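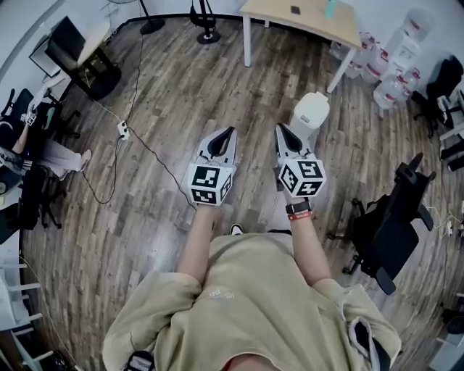 Water still by the jug at Iller House

Tenants on the upper floor of Iller House in Hondham will be drinking out of large plastic jugs until at least the end of January, after the repair to the building's rising main was put back for a second time.

The kitchen tap was taken out of use when the water started coming through the colour of weak tea. Kettles may be filled from the jugs only. Hands may be washed downstairs, where the supply comes in by another pipe and has behaved perfectly throughout, a fact the ground floor has been happy to mention.

The jugs, clear with red labels, have settled along the wall of the main workroom, between the table and the white bin. Some stand up and some lie on their sides. Opinion is divided on which is correct. A notice on the stairs asks for them to be kept upright, and a reply in green ink underneath asks whether the author of the notice has tried lifting one.

Peadar Mac Carthaigh, who manages the building for the landlord, Ó Gríofa, said the work was "a small job in an awkward place". The faulty section is 14 metres long and runs behind a stairwell wall that was replastered last summer at a cost of £2,000. The wall will now have to be opened up again.

"I did enjoy that wall," he said. "It was a very good wall."

Deliveries come from Skirkon at 8 in the morning, before most tenants arrive. The driver is contracted to bring the jugs as far as the front door. There is no lift. Getting them up the stairs has fallen to whoever turns up next, and arrivals at the building have been drifting later ever since. Mr Mac Carthaigh said he had noticed this and was looking into a trolley – although he accepted that a trolley and a staircase were not natural friends.

Ó Gríofa is paying for the water. Each tenant has been asked for an £80 deposit against lost or damaged containers, to be refunded when the tap is back. Two tenants have paid. Others have written to ask how a person would go about losing something that size.

The matter has also drawn fresh attention to the workroom floor, which was laid in grey, brown and tan planks to hide the dirt and is generally thought to do so. The building's last safety walk-round asked for leads to be kept off it. At present a black power cable wanders across the planks past a white power strip, with a thinner white one for company. Mr Mac Carthaigh said wall sockets had been part of the plan for the room and remained part of the plan.

He has asked that, in the meantime, jugs be carried round the cable and not over it, and that pouring be done well away from the strip. A sheet setting out the preferred route will go up on the stairs, next to the notice and the green ink.

Plumbers are due to start on the stairwell once the plasterer has been to see what he is going to be asked to do again. Tenants will get a day's warning before the water is turned off on the ground floor, which will be sharing the jugs for as long as that lasts. Extra deliveries have been ordered.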